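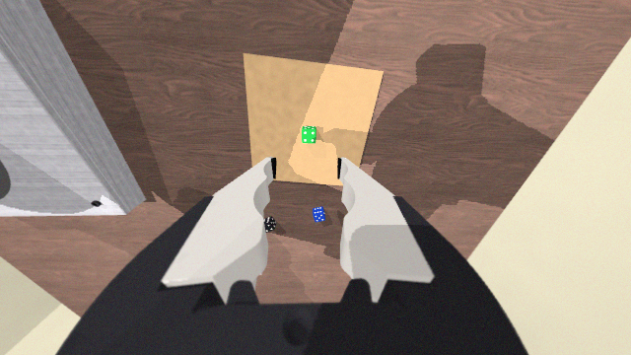 *A simulated dice task, seen from above the gripper, with one die on the mat and two on the wood.*

## About Bretus

Bretus is a small robotics research company. We study how much of a robot's training can be done in simulation before anyone turns on a real arm. Milagros Mangubat started the company and still leads the research.

### What we work on

Our main method is called Flilerik. It takes one short task, such as moving dice to a mat, and renders it again and again with different lighting, shadows and starting positions. The objects and the goal stay the same. A control policy trained this way sees hard shadows and bright patches from the first day, and it has to find a small die in either.

We built Flilerik after our first policies did well under even light and poorly near a window. Adding more objects did little for us. Changing the light did more.

### What we have found

In our latest study we trained on 943 simulated runs and then tested on a real arm for 300 trials. The arm finished the task in 70 percent of them. Most of the misses came at the grasp, when the fingers closed a little to one side of the die. Black dice were harder than green ones — we are still working on why.

We publish the failed trials along with the good ones. The full write-up went online on July 19, 2024.

### Who we are

We are a team of four. Two of us write the simulator, called Orkness, and two run the hardware tests. Rezende is our shared code library, and other labs may use it for research.

A second study, on stacking, starts in September. Labs that want to run our dice task on their own arm can write to Milagros through the contact page.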